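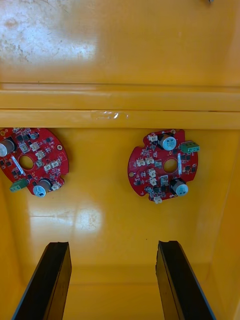 Plonska Bravo 4 Running Shoe

Men's and women's sizing, half sizes available
Drop: 6 mm
Uses: daily miles, long runs, easy days
Item no. 1634
Returns accepted on worn shoes, see below

Our take

Plonska says the Bravo 4 will make your long runs feel shorter. We have been selling shoes long enough to have heard that from every company with a foam and a marketing budget, so we went in with our arms crossed. A 20-miler in the Bravo 4 is still a 20-miler. What you get is a fairly firm, fairly plain trainer that doesn't do anything strange underfoot, and for a lot of marathon training that will do fine.

The foam is called Prandico. The box says it gives back more energy than the foam in the Bravo 3. More than how much, and measured how, the box doesn't say, and when we asked the sales rep we got a brochure with the same sentence in it. To our feet the new foam is a little softer in the heel and about the same everywhere else. If you liked the 3 you will probably like this. If you found the 3 too hard under the ball of the foot, don't expect the 4 to change your mind.

Who tried it

Two people on our staff put real miles on a pair. Eckhard Mühlbauer trained in his from July through the fall and ran a marathon in them. His notes: "Comfortable, a bit warm. I was not faster. I ran the time my training said I would run." He did like the heel, which held without rubbing, and he has a narrow heel and complains about most shoes.

Soledad Fuentealba used hers for easy days only and switched to something lighter for workouts. She thought the tongue was too long and the laces were too short for a heel-lock knot. She also went up half a size, and we'd tell most people to do the same. Plonska's size chart says true to size. Try them on late in the day, with the socks you run in, and decide for yourself.

About that "recovery" claim

The hang tag says the Bravo 4 "supports recovery between hard efforts." We don't know what that means. Shoes don't recover you. Sleep does, and food, and leaving the watch at home once in a while. If your legs are wrecked the week after a marathon, take the week. Buying a second pair of anything will not bring the next long run forward, and yes, we know we are a shoe store.

The same goes for mileage claims. Plonska won't give a number for how long the pair should last and in this case we respect them for it. Heavy runners on rough pavement will go through the outsole quicker than light runners on a dirt path. Eckhard's pair is worn through at the outside edge of the left heel, where all his shoes go. Soledad's pair still looks decent.

Fit and feel

Toe box: medium, a bit shallow over the big toe
Heel: snug
Arch: mild, the insole comes out if you use your own
Upper: one-piece mesh, warm in summer
Outsole: rubber at heel and forefoot, bare foam in the middle
Wet grip: fine on asphalt, poor on painted lines and wooden bridges

Wide sizes are listed in the Plonska catalog but we have yet to be sent any. We will take your name for a pair. We won't take your money until they are on the shelf.

Should you upgrade from the 3?

If your 3s are still in one piece, no. We have a few pairs of the 3 left in odd sizes and they cost less. The changes are the foam, the tongue (worse) and a reflective strip on the heel, which we think is worth having on dark mornings. Nothing there is worth throwing out a good shoe for.

We would also not buy your first pair online a week before a race. Come in, jog down Brellham Street and back, try a couple of other models while you're at it. Some people walk out with something cheaper.

Returns

Run in them. If they hurt, bring them back within the return period with the receipt and we'll swap them for another model or give you store credit. Mud is okay. Pairs that have been through the dryer are not, the glue lets go and we can tell.

Colors

Slate, Brick, and a white pair that will stay white until your first wet run.

Page last checked January 2020. Call the shop before driving over for a particular size, the stock count on this site lags behind the shelf.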